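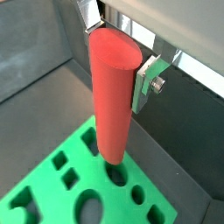 Brelum Robotics Club | Opinion

Keep the Clumsy Ones

I want to make a case for the boring block. Our club has spent the spring gathering examples for Drusus, our learning system, and almost all of them come down to one red peg, one green board and one hole it should go into. Visitors ask when we're moving on to something harder. I keep telling them this is the hard thing, and I love it!

Think about what goes into a single example. The arm is guided over the board, somebody lines the peg up, somebody nudges it, and the recording keeps all of that, the hesitations too. My favorite part is the last little stretch above the hole. A person steering well slows down there without being told to, and I'd like Drusus to pick up that habit from us.

When we started in March, the plan was to collect 1,000 runs and keep only the pretty ones. We had a rule: if the peg touched the rim, throw the run out. After the first 100 or so I began to hate that rule. We were teaching a machine from a world where hands never miss, and then we were going to ask it to work in ours.

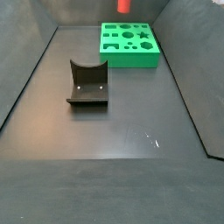
Lok-yiu Lu wrote back after I posted an early version of this on the club list: "I agree about rim touches, but you're being too generous. If the person steering was tired or looking at their phone, that run teaches being tired. I'd cut it every time."

Fair enough, and I've moved a bit on that. There's a difference between a miss with a recovery and a run where the person has stopped caring. I'd keep the first kind forever. A bump, a small lift, a second try from a better angle — that's gold, and you can't get it by asking people to be perfect. The second kind can go.

What I won't give up is variety. It's tempting to put the board back in the same spot before each run, and you do get lovely, tidy numbers that way. Our best early batch scored 95 percent in practice, and then we turned the board a little and watched the score fall apart. Now we shift it every 5 runs and swap who's steering every 20. The pace drops. People grumble. I think the recordings are far richer for it.

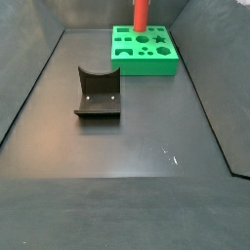

Peg and board in the bin, with the black cradle to the left.

I'd also spend more time on notes. The Zarodcombe team, who share their sorting runs with us, write one plain sentence with each recording: "came in too far left, backed off, tried again." It takes a moment to type. Months later it lets you find every left-side mistake in the pile, and I've spent whole happy evenings just reading through them. Ours say things like "ok" and "ok 2." We can do better than "ok 2"!

And please, let beginners steer. Experienced people all start to move alike, with the same approach and the same little pause. A newcomer comes in from some angle none of us would pick, and suddenly there's a part of the space Drusus has never been shown. Kao, our older system, learned from two experts only, and it was graceful right up until something was out of place.
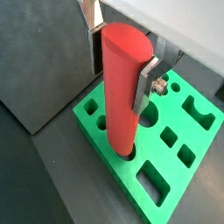

Xuelian Long
Data Lead, Brelum Robotics Club

A few practical requests while I have your attention. Sign up for a steering slot even if you've never held the controls. Move the board when it's time to move the board. If you bump the rim, keep going and finish the run, then write down what happened in words a stranger could follow. Lok-yiu and I will go through the doubtful ones together, and we'll probably argue over half of them, which I'm looking forward to.

The star-shaped hole is next on my wish list, once the round peg runs are labeled.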